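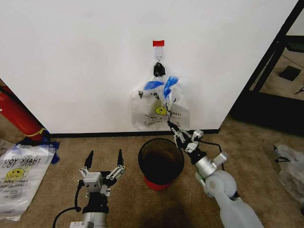 The delegation from Vastau visited the Brerstead laboratory on Friday to observe how examples are gathered for the Zatusdale learning system. Staff guide two robot arms through a household task and record each attempt from start to finish. The task on view concerned plastic shopping bags: one bag hung from a clip on the wall, with the fingers of the right gripper closed on its lower portion, and a small wastebasket stood on the carpet between the arms. Each session yields some 300 attempts.

Our hosts explained that failed attempts are kept and marked as such. Thin plastic folds differently every time, and the system must learn from that variety.

The visit closed with a discussion of shared storage. Two members of the delegation will return in September to review the first recordings.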